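Garment Care FAQ: Sorting and Hanging

Can dark and white items share a basket?
Before washing, no. Separate them first. After drying they may share one until they are hung.

Which hanger fits the Movmont drying rack?
Any hanger with a standard hook. Leave 51 mm between garments.

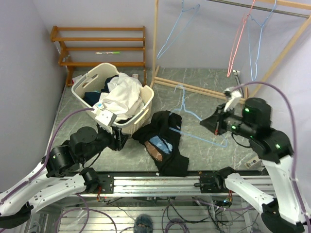 A customer in Rallville writes that black knits keep their creases even at this spacing. Shake knits out and hang them within 52 minutes of the end of the cycle.

Does the rack fold?
Yes. Remove all hangers first.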